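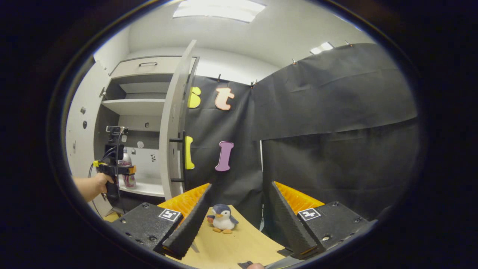
Black jaws open on either side of the plush penguin, table by the curtain, Mekham robotics club.

Penguin duty again for the Mekham robotics club

Quick one from the Mekham school robotics club, which has been at it since January and now has a whole table of soft toys to show for it. The job this term: teach an arm to pick up things that squash. Plush penguin first. Everything else later, if there's time.

The students are working with hand-held grippers. You hold one like a big pair of tongs, point it at the toy, close the jaws, lift, put it down, let go. Then again. Then again. Each go gets recorded, and the recordings are what the arm will learn from once the club gets that far. The jaws have rubber pads and a bendy orange backing with ribs in it, so they give a bit when they meet something soft. The small black-and-white squares on top of the fingers let the software work out how far open the jaws are.

The target is 500 good pickups of the penguin before the club moves on. Almost 50 went in the bin in the first week. Too fast, mostly. Some people drop the toy from a height instead of setting it down, and the arm would learn that too.

"It's slower than they want it to be," said Halvard Lunde, who teaches physics and runs the club after the last bell. "They come in thinking they'll be driving a robot. First they have to be very boring, very carefully, for weeks."

Practice is in pairs. One student at the penguin, the other ready with a second gripper, then swap. Lunde says a tired hand shows up in the recordings right away, the jaws start coming in crooked. Nobody does more than a short stint now.

The table faces a black curtain with foam letters stuck on it. The letters stay up. A few of the younger members wanted them moved so the words would be spelled properly, and there was a longish discussion, and then everyone went back to work.

Where the money came from: a sponsored walk and a bake sale, mostly, plus a bit left over from last year's line-follower project. The club raised 2,075 dollars in all. Most of that went on parts. What's left is meant for travel to the regional meet at Pattinasarany Hall, which is a long bus ride and a very early start.

At the meet, teams get a tray of objects they haven't seen before and a set time to clear it. Arm only, no hands. Soft items score more than hard ones, hence the penguin. Last year Mekham entered with a two-finger claw made from flat metal strip and it did fine on blocks, then crushed a foam ball and could not let go of it. The judges were nice about it. The rebuild started the week after.

This year's arm has a name, Plurnov, picked by vote. It was one vote ahead of Gary. Plurnov isn't doing much yet. It can go to a spot on the table and come back, and it can open and close on command, and the older students have got it to stop when someone hits the red button, which Lunde made them do before anything else. The learning part is meant to start when the recordings are finished and checked.

Checking is the dull bit. Every recording is watched by someone other than the person who made it. Good ones are kept, bad ones are tagged with a reason: dropped, slipped, bumped, hand in the way. Alistair Gourlay, a senior, wrote the little program that does the tagging and has been fixing it most evenings. It used to lose your place if you closed the laptop. It does not do that any more, he says.

"I've seen that penguin more than I've seen my dog," Gourlay said.

He is also keeping a written log of how the toy was placed each time. Upright, face down, on its side. Early on it was upright nearly every time because that's how people naturally put a penguin down, and the log caught it. Now there's a spinner from an old board game and you place the toy however the spinner tells you. Pickups from the side are going OK. Face down is harder, the round back gives the pads less to hold on to, and the students are trying a lower approach with the wrist turned.

After the penguin, the list goes: a rolled pair of socks, a sponge, a beanbag, a bread roll (stale, Lunde says, they go through too many otherwise). The club would take more soft toys if anyone has them. Hand-size, clean, no loose buttons. Drop them in the box at the front office with the club's name on it. They may not come back in the same shape.

Two places are open on the checking team. No experience needed, you just need to be able to sit still and be picky. Students from any grade can sign up with Mr. Lunde or on the sheet outside the physics room.

There's an open session this Sunday from 2 p.m. for familys and anyone else who's curious. Visitors can have a go with a gripper. Park at the Pavard Street side, the main gate is shut on weekends. Snacks on sale, cash only, all of it to the bus fund.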